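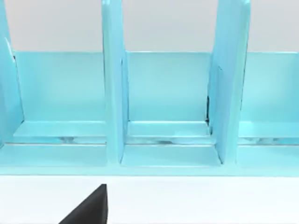
Jayson Castillo had already told me to leave the sample table alone and keep the freezer positions in a spreadsheet, so I'm asking here before I do that. We're a small genotyping lab and we moved to Broline in January. Every time a plate gets re-racked, the old position stays attached to the sample record, and the new one is added as a second entry. The search page then shows both. We have 1,000 samples in there now and I can't tell which position is current without opening each record. Is there a setting for this, or do I have to clean it up by hand?
Danica Sýkora

Yolandi Tshabalala
Same problem here. We never fixed it. We sort by date and use the top one.

Angelica Espiritu
There is a setting. Go to Admin, then Storage, then Location history, and change "Append" to "Replace on move". You need to be logged in as a site admin or the option is grayed out. It only affects moves made after you change it, so your existing records will still show two positions.

For the old ones, export the location table as CSV, sort by sample ID and then by the "moved on" column, and keep the last row for each sample. Import it back with "Overwrite locations" checked. Try it on one box first. Ours had 18 rows with no date at all, and the import skips those without giving an error. You have to look them up in the log.

Check your version too. Anything before 4 ignores the overwrite box and adds a third entry.

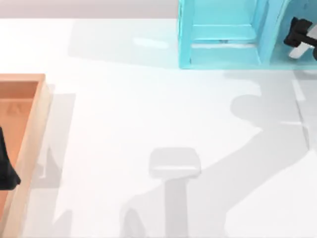

White tabletop with an orange tray at the left and a turquoise open-topped container.

Wanpen Siriwan
If you print labels through Bikia, refresh its cache after the import. It holds on to the old positions and will keep printing them until you do.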